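Jesico 床用塗料 Stelusシリーズ 水性2液形エポキシ樹脂系塗り床材

製品情報 > 床用塗料 > 屋内コンクリート床用

概要

Stelus 500は、屋内のコンクリートおよびモルタル床に塗布する水性2液形エポキシ樹脂系塗り床材である。主剤と硬化剤を現場で混合し、ローラーまたは刷毛で塗布する。倉庫、作業室、実習室、機械室、バックヤードの通路など、歩行および手押し台車の通行を主とする床を対象とする。フォークリフトが常時走行する床には、厚膜形のDarkoシリーズを選定すること。

溶剤形に比べて臭気が少なく、使用中の建物内で区画ごとに施工する改修工事に適する。ただし、硬化中は換気を継続する必要がある。

適用下地

コンクリート直均し仕上げ(金ごて)
セメントモルタル仕上げ
既存エポキシ塗膜(目荒らし後、付着試験で異常のないもの)

適用できない下地

アスファルト、木質下地、ビニル床シート、磁器質タイル、軽量コンクリート、地下水圧を受ける土間。防湿層のない1階土間は、塗膜の膨れが生じるおそれがあるため、事前に担当窓口へ問い合わせること。

製品構成

主剤:着色エポキシ樹脂エマルション
硬化剤:変性ポリアミン水溶液
専用下塗り材:Sirnar プライマー(別売)
防滑用骨材:Sirnar グリップ 細目・中目(別売)

主剤と硬化剤はセット単位で計量済みである。小分けして使用する場合は、缶の側面に表示した質量比を守り、はかりで計量する。目分量による混合は硬化不良の原因となる。

色調

標準色はライトグレー、ミディアムグレー、グリーン、ダークグリーン、ベージュの5色。艶は半艶のみとし、艶消し仕様は設定していない。旧品番491(ダークグリーン、艶有り)は製造を終了した。491の既存床を部分補修する場合、現行のダークグリーンとは艶が異なるため、目地または見切り材の位置で塗り分けることを推奨する。

色見本帳の色は印刷または小面積の塗板によるもので、広い面積に塗布したときの見え方とは差が出ることがある。同一区画には同一ロットの製品を使用する。やむを得ず複数ロットを使用する場合は、大型容器で混ぜ合わせてから硬化剤を加える。

標準施工仕様

1. 下地の確認
コンクリートの打設後、十分な養生期間をとり、表面含水率を高周波容量式水分計で測定する。測定値は6%以下とする。レイタンス、油分、ワックス、離型剤の有無を目視と水滴の浸透により確認する。

2. 下地処理
研磨機でレイタンスと脆弱層を除去し、集じん機で清掃する。油分が浸透した箇所は、脱脂後に再度研磨する。ひび割れと欠損部はエポキシパテで充填し、硬化後に平滑に研磨する。既存塗膜の浮きは、健全な塗膜が現れるまで範囲を広げて撤去する。

3. 下塗り
Sirnar プライマーを均一に塗布する。吸込みの著しい箇所は増し塗りを行う。塗り残しや濡れ色のむらがある場合は、上塗りに進む前に補修する。

4. 混合
主剤を電動かくはん機で均一にした後、硬化剤の全量を加え、容器の底と側面をかき取りながら混合する。希釈には清水を用い、希釈率は缶の表示に従う。可使時間を過ぎた材料は、粘度に変化がなくても使用しない。水性の硬化剤では、可使時間の終了が粘度上昇として現れない場合がある。

5. 上塗り1回目
壁際、柱まわり、設備架台の周囲を刷毛で先行塗りし、続いて中毛ローラーで塗布する。防滑仕上げとする場合は、この工程で骨材を散布し、硬化後に余剰分を除去する。

6. 上塗り2回目
1回目と直交する方向にローラーを運び、継ぎ目を残さないよう仕上げる。塗り継ぎは目地の位置で行う。

養生と開放

塗布中および硬化中の室温は5℃以上を保つ。相対湿度が高い場合や床面に結露が予想される場合は施工を見合わせる。歩行開放後も塗膜の硬化は進行しており、完全硬化までは重量物の設置、水の滞留、粘着テープの貼付を避ける。3月など朝夕の冷え込む時期は、夜間の床面温度を記録し、硬化時間を延長して判断する。

使用箇所の例

作業室・実習室の床。ダークグリーン系の床は、白色の器具や食器との明暗差が大きい。床面に直接物を置く作業では、塗膜の傷を防ぐため、底面の硬い器具を引きずらないこと。 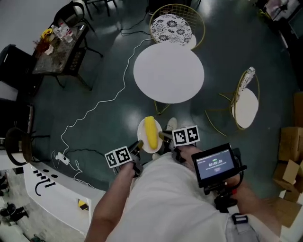
維持管理

日常清掃は、乾式モップまたは中性洗剤を薄めた湿式モップで行う。洗剤分は清水で拭き取る。酸性洗剤、塩素系漂白剤、シンナー類は、変色または艶引けの原因となるため使用しない。食品くずや植物性の汁がこぼれた場合は、着色する前に拭き取る。

ゴム製のキャスターやマットに含まれる老化防止剤が塗膜に移行し、褐色の汚れとして残ることがある。この汚れは洗浄では除去できない。長期間設置する場合は、移行の少ない材質を選ぶか、樹脂板を敷く。

部分補修は、劣化した塗膜を方形に切り取り、端部を斜めに研磨してから下塗り以降の工程を繰り返す。補修部と周囲との間には、艶および色の差が残る。

貯蔵および取扱い

凍結を避け、直射日光の当たらない屋内に密栓して保管する。一度凍結した主剤は、解凍後も使用できない。硬化剤は皮膚に付着するとかぶれを起こすことがあるため、保護手袋、保護眼鏡、長袖の作業衣を着用する。残材は排水口に流さず、産業廃棄物として処理する。

荷姿

Stelus 500 標準セット(主剤・硬化剤)
Stelus 500 小口補修セット(主剤・硬化剤、かくはん棒付き)
Sirnar プライマー 単缶
Sirnar グリップ 細目/中目 袋入り

小口補修セットはライトグレーとダークグリーンのみ在庫品とし、他の色は受注生産とする。受注生産品の返品および色変更は、製造着手後は受け付けない。

記載内容は7月31日(月)現在のものであり、改良のため予告なく変更することがある。施工前に最新の製品説明書および安全データシートを確認すること。

関連製品:Darko 厚膜形エポキシ塗り床材/Sirnar エポキシパテ/Stelus 水性防じん塗料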